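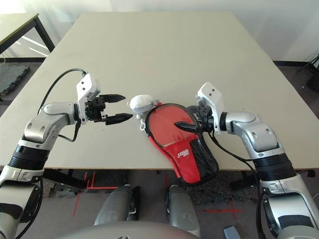
Two robotic arms over a tabletop, the right gripper resting a finger on a red table tennis paddle cover.

The case against one more classroom app

Our district has 900 students and, as of January, pays for or tolerates more than 50 separate classroom apps. I teach seventh-grade science and handle first-line tech support for my building. My position is that a school should set a hard limit on the number of tools a student must sign in to, and that the limit should be three.

The usual objection is that teachers know best what their own lessons need. Taken one lesson at a time, this is correct. Kandik makes better quizzes than the quiz feature in our main course platform. Younis has a cleaner drawing board. The problem appears at the level of the student, who has six teachers and therefore six sets of preferences. A twelve-year-old in my building may hand in work in five places, each with its own due-date display and its own rule for what counts as submitted. Two of them show a green check when a file is uploaded. One shows it when the file is opened.

Sign-in time is the cost easiest to measure. I logged it for one marking period in my own room. A tool the class used daily took under a minute. A tool used every other week took up to nine, mostly password resets. Infrequent tools are the expensive ones, and they are also the ones teachers describe as free.

Free plans carry other costs. Clelau cut its free storage last year and gave teachers a few weeks to move their files. I had 2,000 student sketches and lab pages in it. The export came out as one folder with numbered files and no student names. Matching them back to students took most of a vacation.

Umut Aydoğan, who teaches art down the hall, disagrees with me. He argues that a limit freezes the list at whatever was popular when it was written, and that students should learn to move between programs. The first point is fair, and I would answer it with a yearly review in which a new tool can enter only if an old one leaves. The second I don't accept. Learning a fifth upload button is a small skill and it uses up class time meant for art.

My three would be the course platform, one shared document suite, and one slot each department fills as it likes. Class pages that now sit on Hostport could move to the platform over a summer. Teachers could still use anything they want for planning. The limit would apply only where a student needs an account.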